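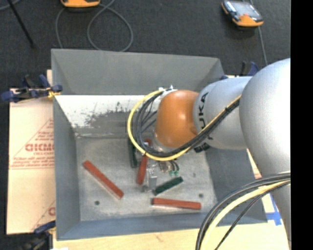

Segers Blocks in Bin – read me first

Segers is a set of pictures of coloured blocks lying in a gray metal bin. I made it for people who study how objects lie when they are put together in one container. The set has 4,000 pictures, and 1,000 of them are kept apart for testing.

What is in the bin

The blocks are rectangular, red or dark green. They may lie alone, side by side, or at an angle to each other. The bin has sloping sides and an open top. Its floor is scratched and has stains, and there are small dark round spots on it. Please do not label the spots as objects.

Labels

Each block has one line in the label file: colour, angle, and whether something covers part of it. A block which is partly covered is still labelled as one block – never as two pieces.

Known problems

The metal is worn in places, and the bright scuffed strip on the wall can confuse simple colour methods. In version 3 I corrected the angles of some green blocks.

Contact

Questions and corrections go to Shirley Poirier, Moltus project. Please write the picture number in your message.

Last change: 22/09/2026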